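Open day for new students at Butitz College
April 20, 2019 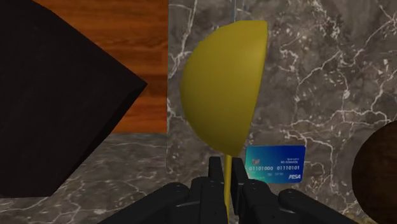 The college holds two open days each spring, and I went to the first with my daughter, who has not yet picked a subject. The train to Lokby was on time and a free bus ran up to the main gate.

The day began with a talk in the Ichikawa building for those applying to the foundation year. Students on it take 4 short courses before they choose a degree, and each has a tutor they meet every fortnight. There are 70 places. Staff said that changing your mind during the year is common and does not cost extra.

After that we could sit in on sample classes. We went to one on statistics and one on town planning. The second was better, mainly since the lecturer let people ask things as she went along. The queue for lunch was long and the soup had run out by the time we got to it.

In the afternoon we saw the library and the Ista halls, where most first years live. The rooms are small and the kitchens are shared. Rents were not on the handout, so ask at the desk.

The other open day is in May. Booking is through the college website, and each applicant may bring 2 guests. Parking on site is for blue badge holders only.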